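4.2 Data Collection in the Student Course

The second part of the study was carried out in a one-term project course that began in September. Students worked in small teams, and each team was asked to teach a robot arm to pick up everyday objects and set them down in a marked area. All teams used the Tradel arm and the Lulia recording software described in Section 3. Two teams had used the arm before, in the robotics club. The others had no earlier experience with it, and the first two lab sessions were spent on safety rules, homing the joints and driving the arm by hand.

Each team recorded its own demonstrations. A demonstration started when the operator pressed the foot switch and ended when the object was released or the operator gave up. Failed attempts were kept, but the team had to label them as failed before the next recording could start. In an earlier run of the course students had labeled everything at the end of the day, and many of the labels did not match the recordings.

By the end of term the teams had recorded 1381 demonstrations. We removed those with missing joint data or with a gap in the wrist video, which left 1176. Of these, 679 involved containers such as bottles, cups and jars. The rest involved boxes, soft toys and small tools. Teams chose their own objects, so the set is not balanced, and we made no attempt to correct this afterward.

The course did not prescribe a background. Some teams worked against a plain board and others used whatever wall was behind their table. We left this open on purpose. Models trained in the Durrani lab exercises, where every table had the same gray screen, had done well on that screen and poorly elsewhere.

4.3 Clear Objects

Bottles caused the most trouble. Students reported in their lab notebooks that the grasp point predicted by the Torkovus baseline moved up and down the bottle between one video frame and the next, even when the arm was standing still. The printed label usually gave a steady prediction. The clear plastic below it did not. Figure 3 shows a typical close view from the wrist camera, with drops on the clear part of the bottle and a patterned wall behind it.

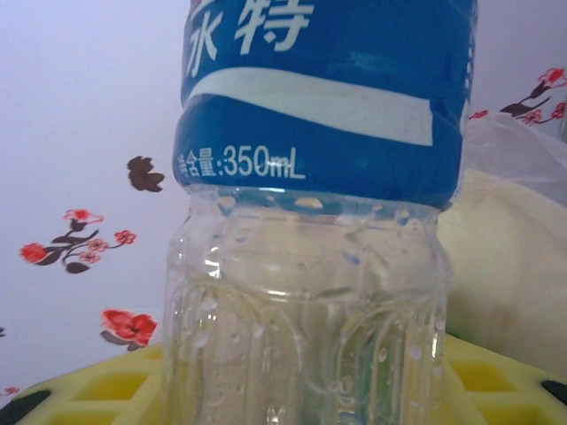
Figure 3. Wrist camera view of a labeled water bottle standing on a yellow plastic grid.

At this distance the top of the bottle is outside the image, and the model has to work from the label and the body alone. Three teams dealt with this by adding a pause farther back, where the whole bottle could be seen, and fixing the grasp height before moving in. One team cropped the input to the label area. Cropping was quicker to set up, but it could not be used for bottles without a label. We kept the pause in the course handout and trained the shared model for 600 more steps on recordings that included it. Results for both versions are given in Section 5.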